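Clandness Tenants and Owners Board > Money and Insurance

Renters insurance: clothes and bedding after a leak, Koster offers much less than I expected

seoah_j
24/05/2024
Hello everybody. My name is Seo-ah Jeon, I moved to Clandness in February and I rent on the second floor of the Choo building. English is my third language, so please forgive me if I use a wrong insurance word.

The pipe above my bedroom closet broke while I was at work. The water came down on the shelves, and most of my clothes and the spare bedding got brown stains that do not come out. I have a renters policy with Koster. I made a list of everything with the price I paid, and the total was a little under the 2000 that my policy allows for clothing. The deductible is 300. So I thought, I take the total, I subtract 300, and this is the payment.

The offer I received is 400. The letter says "actual cash value less deductible." I read my policy again last night and these words are really there, on a page I believed was only definitions. 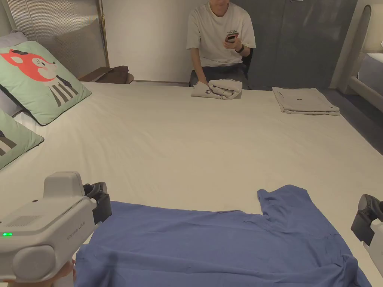 What I would like to understand is the following. Can the company decide alone how much a winter coat has lost in value? They took the same percentage from everything, the coat, the T-shirts, a duvet cover that was still in its package. I find this strange, but perhaps it is normal and I should accept it. I also do not know if I may answer the letter, or if answering means that I refuse the money.

marl_ditch
Welcome to the board, sorry it had to be for this.

You have an ACV policy. They pay what the item was worth the minute before the water hit it. The other kind is replacement cost, where they pay what a new one costs at the store. It's more per month and most people in the Choo building have the cheap one, me included.

You can answer the letter. Ask for the depreciation schedule they used, line by line. A flat percentage on everything usually means somebody was in a hurry.

Tovekin
I'll disagree a little with marl. Flat percentages are common for clothing and I wouldn't call it a mistake. Clothes lose value fast, and no adjuster wants to argue sock by sock. Where you have a real point is the duvet cover. Unopened is unopened. I'd argue that one item and the coat, and leave the rest.

marl_ditch
A coat and a T-shirt do not wear out at the same speed. If they want to treat them as the same thing they can say so in writing.

Tovekin
Sure, they can, and they will, and then she has waited another month for her 400.

seoah_j
Thank you both. I have time, so waiting is not the biggest problem for me. The bigger problem is that I threw away the package of the duvet cover together with the cover, because it smelled. I have the receipt by email. Is the email enough?

Tovekin
Email receipt is fine for the purchase. For the condition they can only take your word or a photo. Did you take photos before throwing things out?

seoah_j
Of the closet, yes. Of each thing, no. I regret it now.

pellgrave
I had a kitchen fire in my old place, with a different company, so take this for what it is. What helped me was an inventory I already had. I use a program called Ellon, it is only a list with a place for a picture and a receipt, and a spreadsheet does the same job. When the adjuster asked about the age of something I just sent the line.

Seo-ah, my advice for your reply to Koster: make the list again in a better order. One line per item, what it is, the month you bought it, where, the price, and how worn it was. Do not write "T-shirts, various." They hate various.

marl_ditch
Seconding the better list. Also put the date of loss at the top and your claim number on every page. Pages get separated over there.

seoah_j
I made the new list this evening. It is long, but it is clear. I also started one for the things I still own, so that next time I am prepared. It goes slowly, and I only do the bedroom for now.

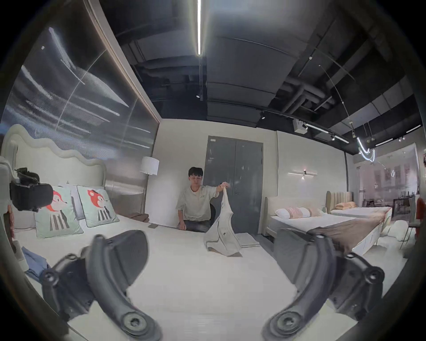 The age of the items is the part that I find most difficult. For the things from online shops I can search my email, but for the things from home, my mother bought them and she does not keep any paper. For the photos I have now a small rule. A white garment held up by one corner, like the man behind the bed does it, hangs down and opens at the bottom, but part of it rests on the mattress, and I think an adjuster would not be able to judge the whole length from that. So I write the length and the size next to each photo. For the label I make a separate close photo. Is this too much work for clothes, or do you do it the same way?

pellgrave
It's more than I do, but I wouldn't talk you out of it. For everyday clothes I take one photo of the open drawer and write a total. Coats, shoes and anything I'd be upset about get their own line.

Tovekin
Too much for T-shirts, in my opinion. If your clothing limit is 2000 the last thing you need is perfect records of cheap shirts. Spend that evening asking Koster what replacement cost would add to your premium. That question will do more for you than any photo.

marl_ditch
For once I agree with Tovekin.

Also, has anyone asked about the building? It was the building's pipe. Your landlord's policy doesn't cover your stuff, but if they knew that pipe was bad and left it, you may have a claim against them for the part Koster doesn't pay, deductible included.

Tovekin
"May" is doing a lot there. You'd have to show they knew.

seoah_j
I did not think about the building. My neighbor told me that she reported a wet ceiling six weeks before, in writing. I will ask her politely if she would give me a copy.

I called Koster today and the lady was friendly. She said that if I accept the 400 it does not close the claim, as long as I do not sign the form with the word "release." She will send the schedule. She also said that replacement cost can be added at the renewal but not in the middle of the term, and never for a loss that already happened, which I understand.

pellgrave
Get the part about the release in an email. Just write back "thank you for confirming that" and repeat what she told you.

seoah_j
I did it now. Thank you, I would not have thought of this.

marl_ditch
And post the schedule when it comes, with your address taken off. I want to see what they think a coat is worth.

Tovekin
Same. My bet is they move on the duvet cover and nothing else.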